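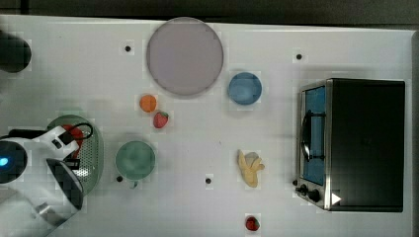

Diltura的玩具厨房展台，草莓与烤箱同桌。

Pelis讯 玩具图书馆Diltura的厨房展台2月起对外开放，首周收到的意见大多集中在一个问题上：番茄酱该放哪儿。

展台设在Ung街旧邮局的二楼，陈设说起来很朴素，一张白色桌子，上面摆着盘子、碗、几样玩具水果，右手边一台烤箱。番茄酱是毛绒的，瓶身大红，捏上去不会出酱，这一点馆方在入口处专门写了提示，据说是应家长要求。

Diltura去年搬到Pelis，馆藏目录列有1682件玩具，其中厨房类外借最勤，回来得也最不整齐。馆方说，切菜板跟着火车回来，锅盖跟着恐龙回来，都不算新闻，有一只平底锅在外面待了一个冬天，归还时里面装着别人家的袜子。与其继续在还书箱里翻找，不如摆一张桌子出来，让借东西的人看看一间厨房大概应该长什么样。

看过的人对“应该长什么样”意见不一。浅紫色的大盘子放在桌子靠里的一侧，蓝色小碗挨着它，这部分没有争议。橙子和草莓靠得很近，也还说得过去。香蕉则独自待在一边，有小观众认为它受了冷落，在意见簿上画了一张哭脸。馆方回复：已阅。

绿色的椭圆形器皿引起的讨论最长。有人叫它盘子，有人叫它篮子，目录上登记的是“沥水盆”，于是番茄酱躺在里面就显得颇为可疑。谁家会给番茄酱沥水呢？一张便条贴在意见簿里，写的是“已经很红了，不用洗”，字迹工整，不像孩子写的。

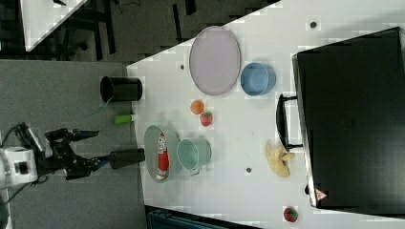
也有人觉得大家想多了。意见簿上一段没有署名的留言说，家里的番茄酱常年住在洗菜盆旁边，孩子照样长到了上小学的年纪，厨房只要吃饭时找得到东西，就算收拾过了。留言末尾又补了一句，说自家的番茄酱此刻确实找不到。

馆方对这一派意见表示尊重，并把它贴在了楼梯口，与“请将玩具归回原位”的告示并列。两张纸目前相安无事。

按照开放安排，展台每场接待25人，每天4场，场与场之间留出时间整理桌面。整理标准写了整整一页，初稿规定得很细，连草莓的叶子朝哪边都有讲究，试行一天后删去大半，现在只剩下几句：餐具靠里，水果靠外，烤箱门前不堆东西，番茄酱归沥水盆。最后一条旁边用铅笔打了个问号，至今没有擦掉。

借阅家庭也可以照此在家里摆一张。馆方建议桌面尽量选浅色，东西别放满，留一块空处让孩子做“上菜”的动作。大盘子先放，小件后放，否则大盘子一来，水果就得全体搬家。至于锅和铲子，放在角上即可，孩子总会把它们拿到中间来。 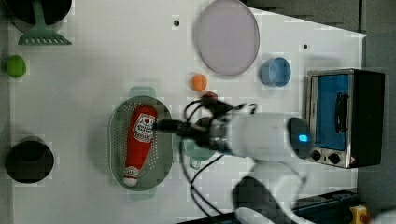
四月换菜单

眼下这一桌将保留到4月初，此后改为早餐主题。玩具商行Grorkura答应提供一批煎蛋和面包片，条件是展台上要有一块写着商行名字的小牌子。牌子的大小双方谈了7次，比煎蛋的数量谈得久。最终的牌子与一片面包同宽，馆方称之为“双方都能接受的不满意”。

香蕉会留任。橙子去向未定，有提议把它改作早餐桌上的橙汁原料，也有意见指出它是玩具，榨不出来。毛绒番茄酱是否适合出现在早餐桌上，馆方打算先听听大家怎么说，为此在意见簿里新开了一页。不到一天，这一页写满了，其中关于番茄酱的只有两句，其余都在讨论粥应该是甜的还是咸的。

蓝色小碗因此可能被改作粥碗。它此前的身份是沙拉碗，再往前是汤碗，在目录里则一直只叫“碗，蓝”。

新菜单上桌前，展台关闭一天，清点并擦洗玩具。毛绒类按洗涤标签处理，没有标签的用湿布擦拭后晾干。馆方提醒，手里还有厨房类借件的家庭，请在换展之前归还，袜子不必一并送来。
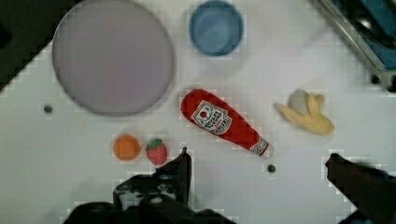
展台上的玩具能不能当场借走？

展台上的不外借，同类玩具可在一楼柜台登记，每户每次限借一套，借期以柜台单据为准。

意见簿放在二楼门口，铅笔请用完放回。

2020年2月22日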